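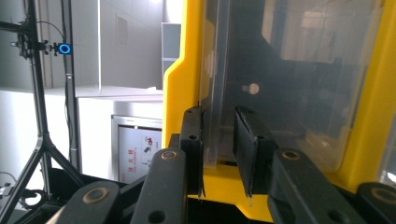
Issue 7

# About Wenura

Wenura is a test shop for robot hands. Companies and labs send us grippers, arms, cameras and controllers, and we tell them how they compare on ordinary household and workshop tasks. We don't build or sell any of this equipment ourselves. Our income comes from test fees and from a yearly subscription to our comparison sheets.

We reissue this page whenever our methods change, which is why it has an issue number. Issue 6 is still available on request, and any report written under it will say so on the cover.

## What we test

Most of our work is on parallel grippers with two fingers. We also take three-finger hands, wrist cameras and small arms with a payload under 7 kilograms. Suction tools went to Plondov last spring and we no longer quote for them. If you write to us about suction we will forward your message.

Hand-held grippers now make up a large share of the bookings. An operator works the tool directly, and a camera on it records the task. They are quick to set up, and they let us judge a finger shape before anyone has to mount it on an arm. We run the same tasks with the hand-held version first and the arm-mounted version second, where a customer has both.

## How a comparison works

Each gripper gets 50 attempts at every task on the list. The current list has 29 tasks. They include picking up flat cards, turning a cap, lifting soft bags, working with clear plastic parts, and opening and closing small drawers. A full run takes us two working weeks. A short run uses seven tasks chosen with the customer.

We record three results for an attempt: done, done with help, or not done. Help means the operator had to regrip or steady the object. Earlier issues counted regrips as failures, and several customers told us this was too harsh on wide fingers. We agreed and changed it.

Clear plastic gets its own section in every report. It is hard on cameras, which tend to pick up reflections or look straight through to whatever is behind it, and it is hard on fingers too, because a thin edge leaves little to hold. Fingertips with a thin end and fingertips with a square end are scored separately here. If you send us both kinds for the same gripper, there is no extra charge for the second set. 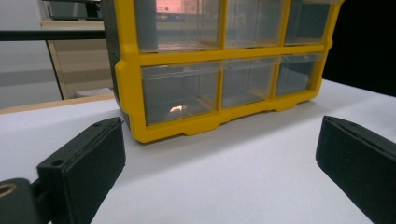 **Do you test with real drawer units or with test blocks?**

We use ordinary store-bought units for all drawer tasks, and keep test blocks for measuring grip force only.

## Who we work with

Leemans supplies the controllers on our two arm stations. They had no say in the task list, and their own grippers go through the same runs as everyone else's. Allholm checks our force gauges twice a year and sends the certificates straight to any customer who asks.

To date we have published 128 comparison sheets. Subscribers can read all of them. Customers can hold back a sheet on their own product for up to seven months, but they can't edit it. This has cost us a few jobs — we have kept the rule anyway.

## Sending us equipment

Please include:

- the gripper, with at least two sets of fingertips
- cables and the power supply you want us to use
- mounting drawings, if it goes on an arm
- the firmware version, written on paper in the box

Pack the fingertips apart from the body. Thin tips arrive bent more often than any other part, and we can't start a run until replacements come.

Equipment goes back within a week of the final report. We don't keep samples unless you ask us to hold one for a later comparison, and there is a small storage fee after the second month.

The front desk is open from 9 a.m. to 4 p.m. Deliveries use the side door. Booking for short runs is open now, and full runs are taken from October.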